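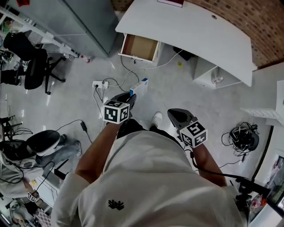 The Vadgate Manipulation Group has posted the preprint for Drustia, our method for recovering hand-held gripper motion from printed marker cubes. This thread summarizes what we did, what we measured, and what we would ask other groups to check. 1/19

The question is a narrow one. When a person demonstrates a task with a hand-held gripper, the recorded path of that gripper becomes the training signal for a robot. If the path is wrong by a centimeter, the robot learns a task that is wrong by a centimeter. 2/19

Many groups estimate the path from the demonstrator's own camera, using natural features in the room. This works well in textured spaces and less well near blank walls, plain desks and concrete floors, where much of our own recording is done. 3/19

Drustia places a cube with black-and-white fiducial patterns on top of each gripper. A head-level camera observes the cubes while the person works. Each visible face gives an independent estimate of the gripper's position and orientation. 4/19

The contribution of the paper is in how those estimates are combined. Earlier pipelines, including our own, took the face with the lowest reprojection error in each image and discarded the rest. The choice of face would flip from one image to the next, and the path would jump with it. 5/19

Drustia instead fits a single rigid cube to all the corners it can see, then smooths the result over a short window. Corners seen at a steep angle are given less weight. The weighting function is given in Section 3 and has one free parameter. 6/19

Calibration deserves a separate note. Printed cubes are never perfectly square. We measure each cube once, by turning it slowly before a fixed camera, and store its actual corner positions. Skipping this step undid almost half of the improvement reported below. 7/19

Evaluation: 46 two-handed demonstrations recorded by 11 participants. Reference paths came from the motion capture system at the Abugri test hall. Tasks included opening and closing drawers, picking small items up from the floor, and passing an object from one gripper to the other. 8/19

Main result: median position error fell from 11 mm with the single-face method to 4 mm with Drustia. Orientation error also fell, by a smaller margin. Full distributions are in the appendix, and we encourage readers to look at the tails as well as the medians. 9/19

The tails matter because a single bad second can spoil a demonstration. With the single-face method, most of the large errors came at moments when one face was leaving view and another was entering. Fitting the whole cube removes the majority of these. 10/19

Floor-level work was the hardest category. The participant looks down, the grippers are held at different heights, and one forearm may pass in front of the other cube. Drustia still improves on the baseline under these conditions, although by less than it does at desk height. 11/19

We also recorded sessions with two people wearing and using the equipment in the same room. A second person's cube can enter the first person's view, and a careless pipeline will attach it to the wrong hand. Every cube in our sets therefore carries its own pattern identifiers. 12/19

Identifiers settle the question of which cube is which. They do not help when a cube is too small in the image to be read. In those cases Drustia reports a gap. We chose to leave gaps unfilled by default, and users who prefer interpolation can turn it on in the settings file. 13/19

Limitations. First, cubes add weight and height to the gripper. Several participants reported catching a cube on the underside of a desk or shelf. A smaller cube reduces this problem and increases the number of gaps. We do not yet have a recommended size for every task. 14/19

Second, fast motion blurs the patterns. Shorter exposure helps, but indoor lighting sets a limit on how short it can be. We report results by gripper speed in Table 4, and we do not recommend the method for throwing or striking tasks. 15/19

Third, all reference recordings were made in one hall with one motion capture system. Replication elsewhere would be valuable. We will share cube templates and the calibration routine with any group that writes to the address on the preprint. 16/19

Policy training. We trained the same policy on paths from both methods and ran it on our bench arms. The version trained on Drustia paths completed the drawer task more often. On the hand-to-hand passing task we found no clear difference - we report this as a null result in Section 6. 17/19

Code is released under the project name Prorier, which also contains the viewer and the format converters. The motion capture reference files will follow in April, after the participant consent review is complete. Raw video will not be released. 18/19

Comments on the preprint are welcome through the end of the review period. We are particularly interested in hearing from groups that use other marker shapes, or that have abandoned markers - the comparison in Section 5 covers two such methods and should cover more. 19/19

Correction to post 7: the calibration figure refers to position error only. Orientation was affected less by skipping calibration. The preprint text is correct as posted.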